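Workshop floor paint lifting near the door

obako
Joined: October
Posts: 100

Two-pack epoxy on a concrete slab, single garage, two coats. It is lifting in flakes along the door side and sound everywhere else. The slab was swept and degreased but not ground. Is a local repair worth doing, or does the lot come up?
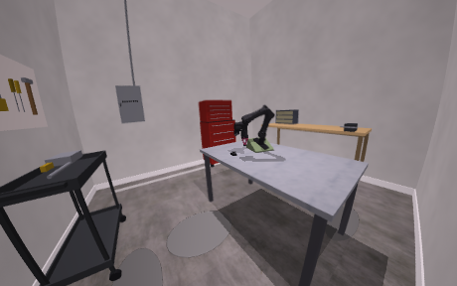 The flakes come away with a thin grey skin of cement on the back. No primer was used. The tin said none was needed on bare concrete.

D_Rusnak
Posts: 900

Cement on the back means the laitance failed and the paint held. Grind it, vacuum, prime, recoat. Patching is fine if you feather the edge.

ticona508
Posts: 716

Disagree. I would test for damp first. Tape a square of polythene to the slab overnight and look under it in the morning. Grinding does nothing for moisture coming up at a threshold.

D_Rusnak

Damp usually shows as blisters — he has flakes.

ticona508

Blisters break and become flakes. The test costs nothing.

obako

Polythene is down, all four edges taped. I will leave it longer than one night as the weather has been dry.
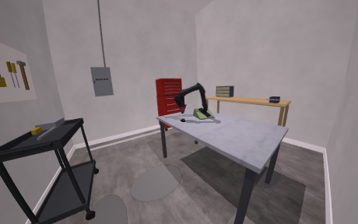
If it comes up clear I will hire a grinder and do a strip one metre in from the door. Does the primer need to go over the feathered edge as well, or only the bare part?

D_Rusnak

Bare part, with a small overlap. Abrade the old gloss first.

ticona508

Agreed on the overlap. Still wait for the test.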